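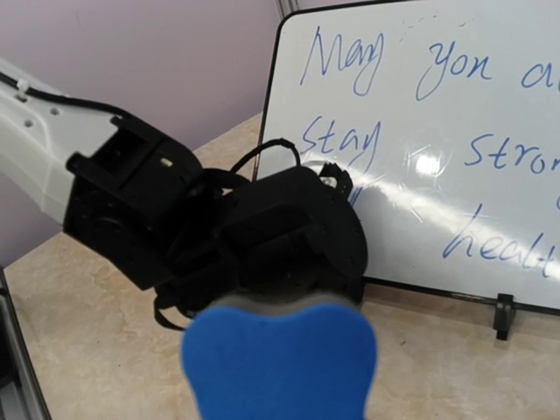
Negin Nikzad told the parish meeting that she had lived in Kisthorpe for 11 years and had never once caught the last bus home, as it left before her shift ended. Several others had stories of the same sort. By the end of the evening the question had changed from how to save the bus to what sort of bus the village wanted.

The 245 runs from Kisthorpe to the railway station at Korkau Road, by way of the hospital and the retail park. In the timetable it looks respectable enough. There is a bus every hour until late afternoon, a gap, and then a last departure from the station at ten past six. Anyone whose train gets in after that rings for a taxi or walks the lane, which has no pavement for most of its length.

Evening services have gone from a good many rural routes in the same way. A late journey is cut as it carries few people. The people it did carry can't now get home, so they stop taking the morning bus as well, and the morning figures fall. A year or two later the operator looks at the route again and finds it weaker than before.

Abbas Fallahi drove the 245 for six years and now draws up rotas at the depot. He remembers the last bus when it left at half past nine. It was never full, he says, but it was the same faces: two cleaners from the hospital, a lad from the cinema, a couple who went to choir. "You'd wait a minute if one of them wasn't there. You'd know they were coming."

The cleaners both bought cars. One of them gave up the job first and took another nearer home, for less money.

It is hard to put a price on that sort of thing, and the way routes are judged doesn't try. Each journey is looked at by itself, with its fares set against the cost of the driver, the fuel and the wear on the vehicle. On that sum a late bus with five people on it loses money every night. What it does for the other journeys doesn't appear.

The council pays for part of the 245 and could pay for more. Officers have suggested a bookable minibus for the evenings, where passengers ring ahead by mid-afternoon and are picked up near their door. Barrientos, the next valley over, has had one since last September. Opinions there are mixed. People with regular appointments like it. People who work shifts say they often don't know by mid-afternoon when they will finish, and that the minibus is fully booked by then anyway.

Nikzad is one of those who would sooner have a plain bus at a plain time. She works at the hospital pharmacy until eight. Three nights a week her brother fetches her, and on the other two she shares a taxi with a porter who lives out past the mill. The taxi costs more than an hour's pay. "I'd stand in the rain for a bus," she said. "I just need to know it's there."

The shelter at the hospital stop has been repaired, at least. It has a new bench and a light that comes on at dusk, after the last bus on winter afternoons has nearly gone.

Fallahi thinks one extra round trip would do it, leaving the station at half past eight. The vehicle is already in the yard at that hour. The trouble is the driver, who would need a split shift or a later start, and neither is popular. He has worked it through on paper and believes it can be done by joining the 245 to the Skivano school run, so that one driver starts after lunch and finishes at 30 minutes past nine. The school run has its own contract, though, and that isn't up for renewal until the spring.

In the meantime the parish has asked for a trial. The council's reply was polite and asked for evidence of demand. A form has gone round, through the surgery and the shop and the hospital staff room, asking people where they need to be and when. A few came back with the evening section left blank and a note beside it. One said: "Don't go out evenings now. Used to."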